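The Long Wait at Tiltstead

A pipe tobacco blend that went out of production is coming back, and the people who make it are in no hurry 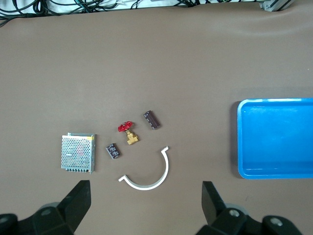
The first thing a visitor to Tiltstead learns is that very little happens there on any given day. Tobacco arrives in bales and cartons, gets opened, sorted, dampened, pressed and put away. Then it sits. The blending house has worked this way since it moved into its present building, and the return of Turkemel, its best-known mixture, has not changed the pace.

Turkemel is a Virginia and Oriental blend with a small amount of perique, pressed into cakes and sliced into flakes. For 17 years it was a fixture on the shelves of the sort of tobacconist that still keeps jars behind the counter. Then one of the Oriental leaves in the recipe became impossible to buy in the grade the house wanted. The last tins went out one November, and the price of the ones people had put away began to climb.

Tiltstead could have carried on with a different leaf and the same label. Plenty of blenders do, and most smokers never find out. The house tried several substitutes over two winters and liked none of them. The trial batches were smoked by the staff, and some of the better ones found their way into Saludo, the everyday ready-rubbed mixture that has paid most of the bills in the meantime.

What brought Turkemel back was a small supply of leaf from a group of growers who had replanted an older variety on hill ground. The plants are short and the leaves are small, many of them no longer than a finger, and they have to be picked by hand in several passes. The first crop was too thin and burned hot. The second was better. The third was bought in full, and the house has since agreed to take the next ones as well, subject to samples.

Leaf like this is not cheap. Small-leaf Orientals take far more labour per kilo than a flue-cured Virginia, and they lose a good deal of weight in drying. In Turkemel they make up less than a third of the mixture, but they account for more than half of what the ingredients cost.

The rest of the recipe is easier. The Virginias are a mix of bright and red, the red being the older by several years. The perique goes in last and in a quantity the house will not give, beyond saying that anyone who tastes pepper first has a badly mixed tin. There is no topping. A little sugar and water is used as a casing to help the leaf take the press, and that has always been the case, although older tins did not say so.

Pressing is where Tiltstead differs from its larger competitors. The cakes go under the screw cold and stay there for 20 days, with the pressure taken up a little each morning. Steam pressing would do the job overnight. The house has a steam press and uses it for Saludo, where a soft, quick cake is wanted because it is going to be rubbed out anyway. For Turkemel the cold method gives a darker, tighter flake with a clean edge, and the flavour of the leaf is less cooked.

After pressing, the cakes are wrapped and rested before slicing. The slicer is set by hand and needs adjusting through the day as the blade warms. A flake that is cut too thick will not fold into a bowl properly, and one that is too thin falls apart in the tin. Ends and broken pieces are collected and sold loose at the door to regular callers, who tend to turn up before ten in the morning.

So how does it smoke? I was given a tin from the new run and one from the last of the old, which had been kept in a cupboard at the works. It is not a fair comparison. Age rounds off a Virginia flake, and the older tin was dark, sweet and quite soft, with a smell of raisins and old wood. The new one is brighter. There is hay and a bit of citrus peel in the first third of the bowl, and the Orientals come through as something dry and slightly sour, like the rind of a hard cheese. The pepper arrives late and stays in the background.

I smoked the new flake folded and stuffed, and also fully rubbed out. Folded is better. It needs two or three relights to get going, then burns slowly and leaves a fine grey ash. Rubbed out, it is easier to light but can bite if hurried. It is a little moist straight from the tin, and half an hour in the open air does it good. In a narrow bowl I got well over an hour out of two flakes.

Smokers who knew the blend before will want to know whether it is the same. The house says it is the same recipe made with leaf as close as can be had, and that seems right to me. The sourness is a touch more pronounced than I remember, but memory is a poor guide with tobacco, and the old tins we compare it with have changed too. I would expect a year or two in the cellar to bring them closer together.

Supply will be limited. The first release is 200 cases, shared among shops that stocked the blend before. Most of them have waiting lists. A second release depends on how the next crop samples, and Tiltstead will not say when that might be. Shops have been asked to hold customers to 2 tins each, although how strictly they do so is up to them.

There is one more change to come. The house has taken storage space at Skilelow, a few miles up the valley, in a stone building that stays cool through the summer. The plan is to hold back part of each pressing there and release it later as an aged version, with the year of pressing stamped on the lid. Whether this will be sold as Turkemel or under a separate name has not been settled. The building needs work first — the roof is sound but the floor is uneven, and the racking has to be made to fit.

Saludo stays in production and its recipe is unchanged. It will get a new tin in the spring, with a lid that opens without a coin, something customers have been asking for since the present one came in.

Turkemel is sold in 50g tins. It is a medium-strength blend and suits the afternoon better than the first pipe of the day. Tins should be kept somewhere cool and dark, and once opened the flake is best moved to a jar with a good seal.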